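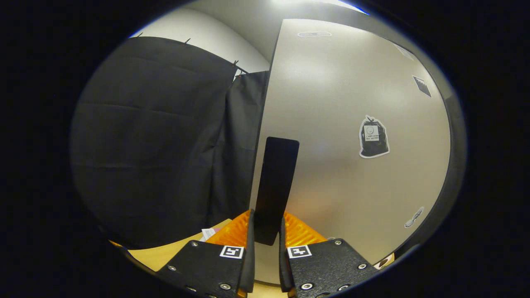 Comparing finger pads on a hand-held gripper

I love this test because it takes one afternoon and needs almost nothing you don't already have. You want to find out which pads grab well on the first try, and which ones only feel good when you squeeze them on the bench.

What you need

Two hand-held grippers with the same fingers
Pads to compare (I started with ribbed ones)
A tabletop and a cabinet door with a long handle
A notebook

Step 1. Check the markers

Open and close each gripper a few times while watching the camera feed. Both finger markers should stay readable the whole way. If one drops out near the closed position, fix that first!

Step 2. Pick your targets

Go for a mix: something thin and stiff, something soft, and one thing that's bolted down. Door handles are great for this, as they show up sideways slip right away.

Step 3. Run the grasps

Do 14 tries per target with each pad. Come in at 3 different angles and hold for 2 seconds before letting go. Write down slips as they happen, because you will not remember them later (I tried).
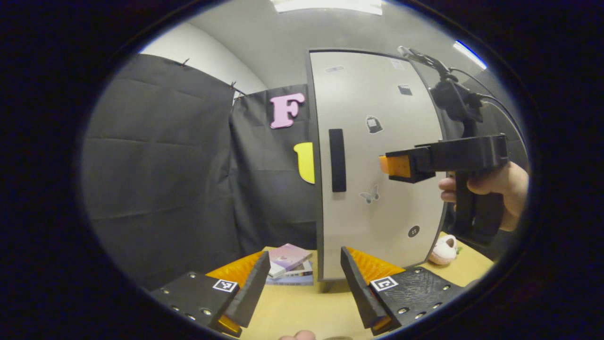
Tabletop and cabinet door, with a second hand-held gripper at right.

Step 4. Swap and repeat

Trade the pads between the two tools and do it all over again. My first round at Ponbridge made one tool look far better, and the swap showed it was mostly a loose screw. Tighten everything, then rerun the door.

Next up is the softer Plernton pad, which I hope to have tested by July.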